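Let Children Be Bored in the Kitchen

When I moved to Vendell, I was surprised how many classes small children have. In my building a boy of five has something every afternoon, and on Monday he has two.

I think one free hour at home teaches more. A child who plays at cooking decides alone what is for dinner.

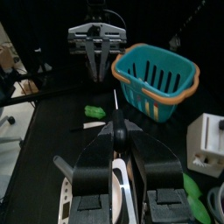
A toy frying pan with a gray handle.

My parents in Wilach paid for no classes. I was bored often, and I am thankful for it. Please, leave one afternoon empty.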